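3.2 Rehearsing the grasp in simulation

Long before the arm was bolted to anything, we spent a good many evenings with it on the screen. Our workshop is shared, and the one sturdy bench in it is usually buried under somebody's bicycle, so a simulated living room suited us very well. Gundeo, the small control program described in Section 2, sends the same commands to the simulated arm and to the one we were building, and that saved us from writing everything twice.

We settled on household things that a person sitting down might ask for, and the remote control soon became our favorite. It is long and boxy, it tapers toward one end, and it gives the fingers two fairly flat sides to press on. A soft seat makes the job harder than a tabletop would, as the fingertips have to come down far enough to get a good hold without digging into the padding. Trilok Bhatt, who cut most of the brackets for our real gripper, kept asking for more room under the palm, and the simulated runs bore him out – we moved the palm back 18 mm before a single part was drilled.

Each rehearsal began with the remote in a new position and ended when the arm had either lifted it or given up. We ran 150 of these, and the remote was lifted in 128. Most of the misses came from one finger arriving early and nudging the remote around before the other could meet it. Closing the jaws more slowly over the last stretch helped a great deal, and we have kept that habit in the real build. Figure 3 shows the remote held between the two fingertips, tilted upward over a yellow cushion, with its buttons facing out.
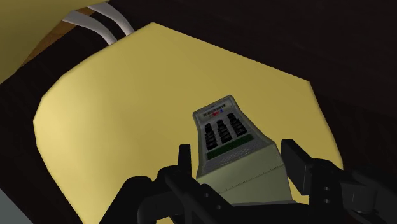
Figure 3. Simulated gripper holding a remote control in the living room model.

3.3 Moving to the workshop bench

The real arm went up in January, on a plank clamped to the bench. We started with the jaws alone, opening and closing them by hand to check for rubbing, and only then connected the motors.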